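How Do You Pick a Hand for a Robot?

Go and open a door. Any door will do, I'll wait.

Back? Great. Now tell me how you did it. I bet you can't, not really, because your hand did the whole thing while you were thinking about something else (snacks, probably). You reached out, your fingers wrapped around the knob, you squeezed, you twisted, you pulled. It took you maybe a second!

Robots have to work very hard for that second. My job at Flonitz is trying out robot hands to see which ones are good at which jobs, and doors are my favorite test of all because they are so sneaky.

First, a word you'll need. A robot's hand is usually called a gripper. Some grippers look a lot like a human hand, with a thumb and everything. Lots of them don't. The ones I've been testing lately are much plainer than that.

Gripper number one is called the Fabbri. It's a pincher. It has 2 flat fingers that slide toward each other and then slide apart again, and that's all they do. They don't bend and there's no thumb. Try it yourself: hold your hands out flat like you're about to clap, then pick up a book between them. You've just been a Fabbri!

Gripper number two is the Grullik. It has three fingers with soft rubbery pads, and each finger curls. To be a Grullik, use just your thumb and your first two fingers and pick up a tennis ball.

So which one is better at doorknobs? Before you read on, make a guess. I made one too, and I wrote it on a sticky note so I couldn't cheat later.

We start in a simulation, which is a bit like a video game where the computer works out what would happen if things bumped, slid or fell. There's a pretend door with a pretend knob and a pretend gripper. I love this part because pretend doors don't get scratched and pretend grippers don't cost any money when you bonk them into a wall. And I do bonk them into walls. A lot.

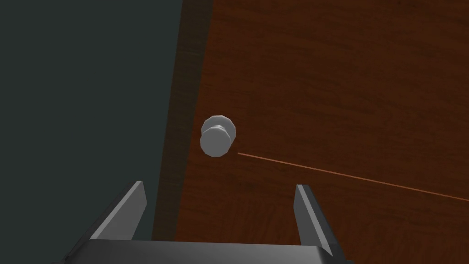 Each gripper gets the same job. Move up to the knob, close the fingers, turn the knob, pull. If it takes longer than 30 seconds, that try is over and we start again. The computer doesn't get bored, so it can do this all night while I'm asleep in my pajamas. In October we ran 2793 tries altogether, and I would like you to imagine opening a door that many times. Your arm would fall off.

The tries that go wrong are the ones I like to watch. With the flat fingers, the first trouble is lining up. If the gripper comes in a little too low, the fingers shut on nothing at all, snap, like a crocodile missing a fish. A little too far to one side and one finger pokes the knob while the other waves around in the air.

The second trouble is slipping. Think about a jar lid. When you grab it with your whole hand, you're touching it in lots of places. If you squeeze it between two rulers, you're only touching it in two small places, and when you twist, the rulers want to slide right off. (You can try this one at home too. Ask before you borrow anybody's rulers.) That grabby feeling that stops things from sliding is called friction, and a round knob doesn't give flat fingers very much of it.

The Grullik does better at the twisting part. Three soft pads touch more of the knob, so it can hold on tighter. But it has its own problem! It's chubby. When a knob is close to the edge of the door, those curling fingers bump into things on the way in, and then the whole gripper gets pushed sideways. The slim Fabbri slides in there with no fuss.

Out of all those tries, 276 ended with the gripper hanging on to the knob perfectly well and then forgetting to pull. That wasn't the fault of either hand. The problem was in the controller, the part that decides what the gripper should do next, a bit like your brain telling your hand what to do. It got the knob turned and then just sat there. I laughed so much I had to get a drink of water.

After the pretend doors come the real ones. We do those over at the Drustdale workshop, where there's a practice door that doesn't go anywhere. You open it and there's another wall! Real doors are fussier than pretend ones. Real knobs can be wobbly, or greasy from people's fingers, and sometimes a real door sticks when the weather is damp. A gripper that did well on the computer can look pretty silly on its first day at Drustdale.

So, my sticky note. I had written "Grullik, easy." For big round knobs I was right. For knobs near the edge of the door I was wrong, and the Fabbri won those. And neither of them has tried a long handle yet, the kind you push down with your elbow when your arms are full. Maybe you could work out what sort of hand would be best for that one. Draw it, give it as many fingers as you like, and then go test your idea on the kitchen door with a pair of wooden spoons.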